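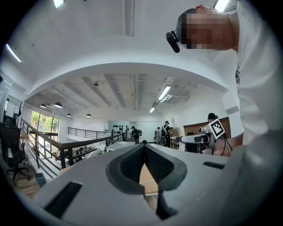
September 29, 2019
Trerstead workshop, big room. Lighting and ceiling notes.

Came in to sort out the lights while the building was quiet. The complaint has been the same since August: the benches on the pendant side feel dim and yellow in the late afternoon, the middle of the room feels harsh, and nobody knows which switch does what. Wrote everything down this time so we can stop guessing.

Switches first. The panel by the door has five rockers and the labels had worn off. Going from the top:

1. Ceiling tubes. Both come on together.
2. Pendants, all four.
3. Strip light on the wall.
4. The bright fixtures.
5. Does nothing I can find. Flipped it several times with everything else off and walked the room. Taped over it for now.

Put new labels on with the label maker. The tape is the white kind. We are out of the clear.

Meter readings. Used the small handheld meter from the Dauda drawer, new battery, sensor flat on the bench top, blinds closed. I let everything warm up before writing anything down and stood back from the bench so my shadow was off it. My first reading was low for that reason and I crossed it out.

Middle bench, all lights on: 763 lux.
Pendant side bench, under the gap between the second and third lamps, all lights on: under the 500 we set as our target for bench work. It wandered as I shifted the meter, so I am not giving it a number. Needs a proper grid.
Pendant side bench, wall strip only: 29 lux. No use for working, but enough to find your way across the room and not walk into a stool.

So the middle is well over target and the side is under. That matches what people have been saying. I had half expected it to be only the color difference fooling us, and the color is part of it, but there is a real shortage on that side too.

Color. The pendants are warm and the tubes are cool, and where the two overlap you get two shadows of different tint off anything standing up on the bench. It makes it hard to match paint chips or read the colored bands on small parts. Anel Coetzee took the color meter to a pendant last month and wrote 3,292 K in the margin of the supply book. I found the note while looking for the bulb order. I didn't repeat the measurement. The color meter is out on loan.

Pendants. These are the black domes, and the black is most of the trouble. They throw a decent pool straight down and very little to the sides. They would be fine over a counter where you sit in one place. Over a long bench you get bright, dull, bright, dull. Options:

a) Drop them lower. Makes the pools brighter and smaller. Wrong direction.
b) Raise them. Evens things out a little but loses light.
c) Leave them where they are and fit brighter bulbs in a cooler color. Cheapest. Try this first.
d) Add another tube on that side. Best result, but it means an electrician and a word with Juverton, who own the building and want to approve anything that gets fixed to the beams.

Going with (c) for now. Bridik carries a bulb that should fit, sold in boxes of four. Check the base against one of the old ones before ordering. Last time we trusted the catalog and had to send a box back.

Ceiling in general. Everything up there is painted white, beams and ducts included, and it does a good job of bouncing light back down. I would like to keep it that way. There was talk of painting the ductwork a darker color to match the pendants. I'd vote no. It would look smart for a week and cost us light for as long as we stay here.

Got the tall ladder out and wiped the top of the duct I could reach from the middle aisle. The cloth came back gray on the first pass and not much better on the third. Did not attempt the rest. Dust up there comes down onto the benches whenever the air starts, and the glue-up bench is the one that suffers. Suggest we do the whole run in one go, benches sheeted, with a vacuum and the soft brush head. A wet cloth just makes paste. Two people, one on the ladder and one holding it and moving the sheets along.

Cleaned the inside of the nearest pendant while I had the ladder out. Switched off at the panel first and let it cool. Damp cloth, then dry. There was a ring of dead insects in the rim. Left the other three so we can compare by eye, cleaned against not cleaned, before doing them all. If you come in and wonder why one looks different, that is why. Please don't clean the others until I have done the grid.

Dome camera on the ceiling. Not ours, it belongs with the building. Did not touch it. Whoever does the duct cleaning should put a bag over it and take the bag off again afterward, and tell Juverton ahead of time.

Glare. Separate problem from the dimness and I nearly missed it. If you sit on the far side of the middle bench and look up even slightly, the bright fixtures are right in your eyes. Tried sitting there for a while with switch 4 off and it was much more comfortable, with still plenty of light on the work from the tubes. Try running with 4 off as the normal setting and turning it on only when someone needs it for fine work. I have written "as needed" next to it on the panel. If anyone hates this, say so in the book and we'll go back.

One more small thing. The wall strip hums. You can't hear it with the air running but it is plain when the air is off. It doesn't flicker to my eye. Moved my hand quickly in front of it and saw nothing odd, which isn't much of a test. Note it if it gets louder.

To do
Grid of readings on the pendant side bench. Mark the spots with masking tape first so the after readings land in the same places.
Same grid on the middle bench with switch 4 off.
Take out one old pendant bulb and check the base.
Order one box from Bridik. One box only until we know they are right.
Get the color meter back and measure a pendant and a tube on the same day.
Ask Juverton about the fifth switch.
Pick a day for the ducts. Somebody else should choose it, I am free most mornings.
More clear label tape.

Ladder is back on its hooks. Light meter is in the drawer with the battery taken out and taped to the case.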